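4.2 Parts that sit on the bench: how memory and its holder share the work
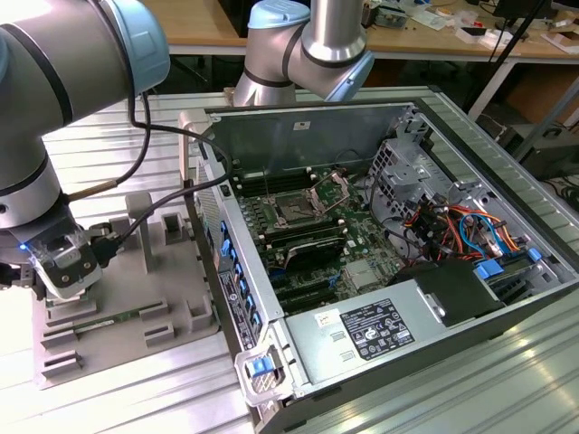
Figure 2. Desktop tower on its side with the side panel off, and a memory module lying in the grey fixture base beside it.

Refitting a desktop computer is a lovely subject for anyone interested in small assembly work. A tower asks for a surprising range of movements within a very small space. There are things to press, things to slide, levers to lift and lower, and cables that wander wherever they please! Our earlier section dealt with the order of tasks. We now turn to the question of where each part waits before it goes in, and why we think the waiting place deserves as much care as the socket.

The memory module is our favourite case. It is long, thin and awkward to pick up from a flat surface, and its contacts should not be touched. On the Clerkport benches, modules were at first left in their trays and taken out one at a time. This worked well enough, but the module came up at a slightly different angle on each occasion, and small errors at the start grew into larger ones at the slot. Moving to a fixture base with raised blocks changed the character of the task. In Figure 2 the module rests between the low blocks, while a taller post stands near the middle of the plate. A person or tool coming to collect the part can approach from above.

We tried 3 layouts of the base before settling on one, and were delighted by how much the spacing of the blocks mattered. Set too close, they gripped the module and made it hard to lift. Set too wide, they let it lean. The final layout, cut for us by the workshop at Mavau, leaves just enough play for the part to drop into place under its own weight. Across 400 placements in the September trials, the module needed straightening by hand on 8 occasions, and most of those came early, while we were still adjusting the plate.

The tower itself brings its own pleasures. Laying it on its side puts the motherboard face up, so that a part can be brought down onto it. The processor socket in Figure 2 is empty and its retention lever is raised, and the memory slots run across the board close by. We found this closeness very useful to study. A hand working at one place can easily brush the other, and a raised lever is just the sort of thing a trailing sleeve or cable will catch. The Treltel procedure we started from treats the two areas as separate stations. We would now describe them as a single crowded neighbourhood, with one set of rules for both.

Cables are the other great source of variety. The wires below the drive cage, in red, orange, yellow and blue, form a tangle that no drawing of the case prepares one for. Çetinkaya's layout guide advises tying such wires back before any work begins, and we followed it for half of the trials. Tying took 15 minutes for each case at first, although this fell quickly with practice. For memory alone the gain was small. For work near the drive cage it was well worth the trouble, and Section 4.3 takes up that comparison in full, together with the question of how tightly the bundles should be tied.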